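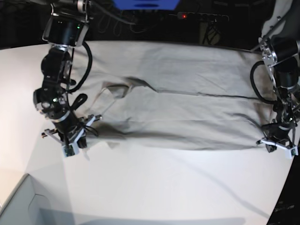 Progress report to the Thiele Fund, second period
Project: Common Prayer, Uncommon Handwriting
Submitted by Sieglinde Kohlhase, Flenwood Interfaith House

You asked last time for fewer adjectives and more progress. I have done what I can on both counts.

The grant pays us to collect, transcribe and translate the private prayers and devotional notebooks of ordinary people in the Flenwood area, from any tradition, and to put them where others can read them. At the end of March we held 183 notebooks. They contain 1,896 separate prayers, if a prayer is anything with a beginning and an "amen" or its local equivalent. Brother Iner, our reader for the older scripts, disputes this definition and has written me four pages on the subject. They are available on request. I do not expect a request.

Transcription

Finished for the Lutheran, Catholic and Quaker material, although the Quaker material was short. The Hindu and Sikh notebooks are with our two outside readers and coming back steadily. The Sufi collection is slower. It was lent to us by one family, whose grandmother wrote in three languages and changed between them in the middle of a line, usually when she was annoyed with God. Our reader says the annoyed parts are the best poetry in the archive and will not be hurried through them. I have stopped trying.

We are six weeks behind on this part of the plan. Four of those weeks went to the Sufi notebooks. The other two went to a box marked "Psalms, misc." that proved to be recipes. Three of the recipes had grace written at the bottom, so we kept those and returned the rest.

The reading evenings

The proposal promised an evening of shared silent reading each month, followed by discussion. We have held six. The silence has gone very well. The discussion has tended toward parking, and at the fourth evening it reached the question of whether a person can pray properly in a language they don't understand, which kept people in their coats by the door until after ten. A Baptist deacon and a retired cantor have been writing to each other about it ever since. I would like to claim this under "sustained interfaith engagement," your outcome 2.

Software

The searchable catalog runs on Bristatico, as agreed. It does nearly everything we wanted. It sorts prayers by tradition, language and date, and it insists that every entry have a "purpose" from a fixed list. The list has Thanks, Petition, Praise and Confession. We have asked for Complaint to be added. For now the complaints are under Petition, where they make up most of the category.

Money

Spending is within budget on every line except postage. People will not trust a grandfather's notebook to ordinary mail, and I can't say I blame them. We would like to move the unspent portion of the catering line to cover it – the reading evenings eat less than forecast, perhaps because of the silence.

Next period

Finish the Sufi transcriptions. Return all loaned originals to their families. Settle the wording of the consent form for prayers that mention living neighbors by name, some of them unkindly. Begin the introduction to the printed selection, which Brother Iner has offered to write and which I have asked him to keep under four pages.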